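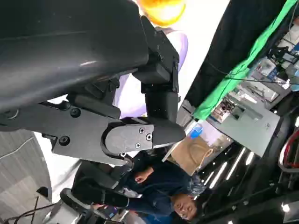

3. 設置とはじめの設定(Sesunix 除湿機 床置きタイプ)

急ぎの人は3.2と3.5だけ読めばとりあえず動きます。残りはあとで。ただし注意のところは先に。

改訂:2020年10月22日
まとめ:Aino Keskinen 排水まわりの追記:Kwadwo Yakubu

3.1 箱から出したら

1. 本体を立てたまま箱から出す。横にしない。
2. 横倒しで届いた場合は立てて一晩置く。その間は電源を入れない。
3. 固定テープをはがす。前面、タンクの取っ手、背面のフィルター枠。フィルター枠のテープは透明なので見落としやすい。
4. タンクを手前に引いて抜く。中に付属品の袋。排水ホース、ホースバンド、予備のフィルター、保証書。
5. 袋を出したらタンクを戻す。カチッというまで。

注意:タンクの浮き(白いフロート)は外さない。外すと満水ランプがつきっぱなしになって運転しません。問い合わせで一番多いのがこれ。

メモ:箱は保証期間中はとっておいてください。修理に出すとき別の箱だと受け付けられないことがあります。

3.2 置き場所

1. 水平な床。カーペットの上なら下に板を敷く。
2. 壁からのすきま。背面と左右は手のひらを広げて入るくらい。上は何も置かない。
3. カーテンの近くは避ける。吸い込み口に貼りつく。
4. 窓とドアは閉める。開いていると外の湿気を延々と吸い続けるだけになります。
5. コンセントは壁から直接。延長コードは不可。

注意:浴室の中には置かない。脱衣所は可、ただし水のかからない位置に。

注意:灯油ストーブの温風が直接当たる場所も不可。樹脂が変形した例あり(Tradlow の倉庫で1件)。

地下室で使う場合。床より少し高い台に載せる。大雨で床に水が来たときに本体が先にやられるのを防ぐため。台はぐらつかないもの。キャスターは台の上では必ずロック。

3.3 タンクで使う場合

いちばん簡単。ホースは不要。

1. タンクが奥まで入っているか確認。
2. 電源プラグを差す。ランプが一度全部ついて消えれば正常。
3. 電源ボタンを押す。
4. 満水になると自動で止まり、赤いランプ。ブザーは短く鳴って終わり。
5. タンクを両手で抜いて捨てる。片手だと傾いてこぼれます。
6. 戻して少し待つと運転再開。すぐには動かない。コンプレッサーの保護のため待ち時間があるので、故障ではない。

メモ:梅雨や雪どけの時期はタンクがすぐいっぱいになります。留守が多いなら3.4のホース排水に。

注意:たまった水は飲まない、ペットにもやらない、加湿器に入れない。植木も食べるものには使わないこと。

3.4 ホースで連続排水する場合

用意するもの:付属ホース、ホースバンド、プラスドライバー、ぞうきん。

1. 電源を切ってプラグを抜く。
2. タンクを抜いて水を捨てる。
3. 背面の下、排水口のキャップを左に回して外す。少し水が出るのでぞうきんを当てておく。
4. キャップは捨てない。タンク使用に戻すとき必要。袋に入れてフィルター枠の裏にテープで止めておくとなくしません。
5. 排水口にホースを根元まで押し込む。固いときはホースの先をお湯で少し温める。
6. ホースバンドをはめてドライバーで締める。締めすぎると割れるます。止まったところからもう少し、でやめる。
7. ホースの先を排水溝へ。途中に上り坂を作らない。
8. タンクを戻す。ホース排水でもタンクは必要(入っていないと動かない)。
9. 運転してしばらくしたら水もれを見る。根元と、床に接しているところ。

注意:ホースの先を水につけない。逆流や詰まりの原因。

注意:排水は重力だけ。ポンプは入っていません。流しやシンクの上には上がらないので、高いところへ出したい場合は別売りのポンプ、品番3375。取り付けはポンプ側の説明書を見てください。この冊子では扱いません。

追記(Yakubu):延長する場合は同じ内径のホースで。細いホースに途中でつなぎかえるとほこりで詰まりやすい。前の版には「つなぎかえ可」と書いてありましたが誤り。古い版を持っている人は線を引いて消しておいてください。

3.5 湿度の設定

1. 運転中に「湿度」ボタンを押す。数字が点滅。
2. もう一度押すたびに変わる。
3. 点滅が止まれば決定。決定ボタンはない。

最初は50で。結露がひどい部屋は45。それより下げると電気代ばかりかかってあまり変わりません。木の楽器や古い家具がある部屋は下げすぎないこと、割れます。

数字が63から下がらない、という相談がよくあります。たいていはドアが開いているか、洗濯物が多すぎるか。壁紙を貼った直後や塗装の直後もなかなか下がらない。何日かかかるものなので待つ。

メモ:本体の表示と手持ちの湿度計は合わないことがあります。本体は吸い込み口で測っているため。部屋のまん中の値が知りたければ別の湿度計をどうぞ。

3.6 洗濯物を乾かすとき

1. 「衣類」ボタン。設定湿度は無視されて連続運転になる。
2. 風の吹き出し口を洗濯物の下に向ける。真下には置かない。しずくが入る。
3. 厚手のものは間をあけて干す。
4. 11時間で自動停止。途中で止めるときは電源ボタン。

注意:油や溶剤のついた布は乾かさない。

3.7 フィルター

1. 電源を切る。
2. 背面の枠を下から手前に引く。
3. 掃除機で表からほこりを吸う。
4. 汚れがひどければぬるま湯で洗って陰干し。完全に乾いてから戻すこと。洗剤は薄めた台所用のみ。
5. 枠を上から差して下を押し込む。

二週間に一度がめやす。犬や猫がいる家はもっとまめに。フィルターなしの運転は絶対にだめ、中のフィンが詰まって保証の対象外になります。

3.8 動かないとき、まずここ

電源が入らない
プラグ、ブレーカー。それからタンクの入り方。

ランプは全部つくが風が出ない
フィルター枠が浮いていないか。押し込んでもう一度。

風は出るが水がたまらない
部屋が寒い、またはもう乾いている。室温が低いと除湿量はぐっと落ちる。ときどき水がとまって風だけになるのは霜取り運転で正常。

E34 の表示
温度センサー。プラグを抜いて少し置き、差しなおす。また出るなら修理窓口へ。分解しないでくださ い。

音が大きい
水平か確認。壁に触れていないか。台に載せているなら台のほう。

本体の下がぬれる
タンクを入れなおす。ホース排水ならバンドの締まり。キャップの閉め忘れもあり(タンク使用に戻したあとに多い)。

3.9 しまうとき

冬のあいだ使わない場合、3月ごろに出すつもりでも手順は同じ。

1. タンクとホースの水を全部抜く。
2. 送風だけで半日運転して中を乾かす。
3. フィルターを掃除。
4. コードは束ねる。本体に巻きつけない。
5. 立てたまま袋をかける。凍る場所は不可。

修理窓口:Kiiskinen サービス課 担当 Tuulikki Rantala
部品の注文は Podden の窓口へ。本体の製造番号が必要、タンクを抜いた奥のシールに書いてあります。先に控えておくと早いです。

次は 4. タイマーの使い方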